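3.2 What people keep, and why it's so hard to ask

Going in, I figured the easy part of this study would be getting people to tell us what they do with used packaging. Märta Björklund and I had written what we thought was a pretty friendly interview guide, we had 30 households lined up in Kesthorpe, and I was feeling good about it. Then the first person I sat down with told me she threw everything out, and a minute later opened a drawer stuffed with folded bags to find me a pen.

So we changed the guide. We stopped asking "do you reuse bags?" and started asking people to show us where the bags live (everyone has a spot!). Figure 2 has the sort of thin yellow bag that came up again and again in our talks, the kind people feel a bit guilty about and hang on to anyway.

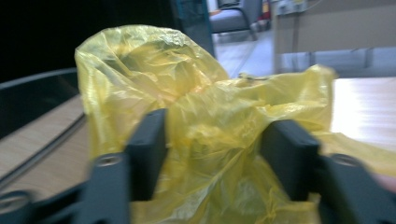 Figure 2. A thin yellow plastic bag, crumpled.

3.3 Second lives

Once folks were showing us things, the stories got a lot better. Bags turned into bin liners, shoe covers, wrapping for wet swimsuits. Jars and bottles did even better — glass seems to get a free pass that plastic never does, and hardly anyone in Kesthorpe apologized to me for owning too many jars.

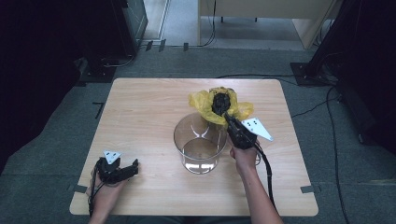 Dennis Kirui had warned me about this after his own interviews in Odera. People there sorted their stuff by how it looked on a shelf, and only later by what it could do. I didn't buy it at first, but our notes say much the same thing. A clear glass vase with a little water in it can sit out on a table for weeks and no one thinks of it as clutter, while the crumpled yellow bag behind it would be gone before company came over. We started coding these as "display" and "hidden" items, and the split held up in all but two homes.

Those two were fun. One family hung their bags on hooks by the front door, sorted by size, and the other kept six jars of buttons under a bed. I've left both in the results, and I come back to them in Section 5.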